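4.2 Small cloths and the folding surface

The second group of items in the study was made up of small household cloths: face cloths, dusters, tea towels and the thin squares that many homes keep for wiping glasses. In the household diaries these were the things people said they folded last, or did not fold at all. Of the 176 diary entries that mention cloths, most describe them as being pushed into a drawer as they came out of the dryer or off the line. One participant in Gridville wrote that she had not folded a duster in her life and saw no reason to start.

We kept them in the study for two reasons. They are handled often, so a small saving in time adds up over a month. They also behave differently from shirts and sheets. A shirt has a collar and seams that tell the hand where to go. A plain cloth has four corners that look alike, and once it has been dropped in a heap the corners are hard to find. Hutapea, in her earlier work on the Pavutmont laundries, called this the searching stage and timed it separately from the folding itself. We follow her in this, although our searching stage ends when two corners are held, and hers ended at the first.

The surface matters as well. Participants folded on beds, on ironing boards, on kitchen worktops and on their own knees. Beds were the most common choice and also the slowest for small cloths, as the cover tends to move with the cloth when it is pulled flat. Hard, smooth tops let the cloth slide, which helps when it is being spread but makes it harder to pick up an edge. Several people in the Lubis households got round this by dragging the cloth towards them until the edge hung over the side of the worktop – a habit we had not planned for and did not code in the first round. It was added to the coding sheet in November, and the earlier recordings were gone through again.

Colour was noted only where it affected the work. Pale cloths on a pale top were reported as tiresome in the evening, when the hem was difficult to make out. Patterned tops drew fewer complaints than we expected. A light pink cloth on a marble-patterned floor, as in Figure 6, can still be told from the grey veins, but the folds inside the heap are soft and give little sign of where a corner might be.
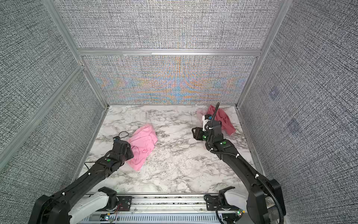

Figure 6. Pink cloths on the marble-patterned floor of the enclosure. The light pink cloth on the left is crumpled, with a gripper pressed against its left side.

A crumpled start of this kind was scored as 4 on the Osta scale, the highest value we used for small items. Flat or nearly flat starts were scored as 1. The scale runs on to 6 for fitted sheets and duvet covers, which are dealt with in Section 4.3. Where two cloths lay close together they were scored one at a time, and any overlap between them was written down in the notes column.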